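Chapter 6
When the Plan Goes Stale

I got into planning software by accident. I'd been hired to fix a logging bug, and by the end of my first week I was sitting next to Philomena Ayaaba watching a perfectly good arm trajectory miss a block by the width of my thumb. The planner was happy and the log was clean. Every joint had gone exactly where it was told to go, right on schedule, and the fingers had closed on air.

"When did it last look?" Philomena asked me.

I had no idea. I didn't even know that was a question you could ask (I do now, and I ask it all the time). We dug through the code and found that the block's position had been read once, at startup, and then handed to the planner again and again like a photocopy of a photocopy. Somebody had bumped the table since then. The robot was reaching, very precisely, for a place where the block used to be.

This chapter is about that gap. In Chapter 5 we built a planner that takes a starting pose, a goal pose and a list of obstacles, and returns a path. We treated the goal as a given. From here on we won't, and I'll warn you now that it makes everything messier! A pose estimate is a message from the past. The camera captured something, the detector chewed on it, the result sat in a queue, and then your planner picked it up and called it "the world."

Let's put numbers on it. On the setup I'll use through most of this chapter, which runs a perception package we called Ziver, the detector takes 163 milliseconds from image to pose. Planning takes another 196. Add those up and you're acting on a picture 359 milliseconds old before the first joint has moved, and we haven't counted the motion itself. If nothing on the table moves, who cares? If your other hand is pushing something across the table, you should care a lot.

Two hands are where this gets fun, by the way. With a single arm you can often get away with look, plan, move, look again. With two, each hand is part of the other one's changing world. The left one may be holding an object that the right one's planner still lists as sitting on the table, so the right arm swings wide around a ghost. 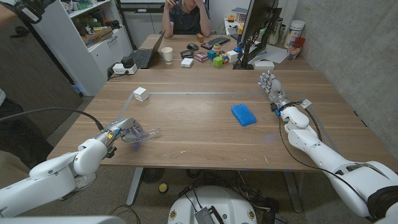
Clear plastic makes all of it worse. My colleague Tímea Fodor spent most of one April on transparent objects, and her detector would report a lovely confident pose, then nothing for a while, then a different confident pose somewhere else. A matte cube never did that to her. So besides asking how old an estimate is, your code has to ask how much to believe it, and those two questions get tangled together quickly.

We'll start with timestamps, which I know sounds dull. Stick with me, they're the cheapest fix in the book. Section 6.1 attaches a capture time to every pose and carries it all the way through to the controller. Section 6.2 lets the planner refuse a goal that's too old; we'll begin with a cutoff of 280 milliseconds on the detector's output and then argue about whether that's sensible. In 6.3 we replan in mid-motion without making the arm jerk, and in 6.4 we get to two arms sharing one object list.

You'll need your planner from Chapter 5 and the scene recorder from Chapter 3. If yours never quite worked, fix the recorder first, since you'll be replaying the same run over and over with different delays added.

Before you read on, try this. Take your Chapter 5 planner, leave the code alone, and shift the goal object a little after planning has finished but before the motion starts. Write down what you expect the log to say. Then run it and compare.

6.1 Stamping Every Pose

Open the file where your detector publishes its results and find the line that fills in the time. There's a good chance it asks the clock for "now" at the moment of publishing. Mine did, for years. Change it to the time the image was captured, rerun the recorded scene, and plot the age of each pose as it reaches the planner.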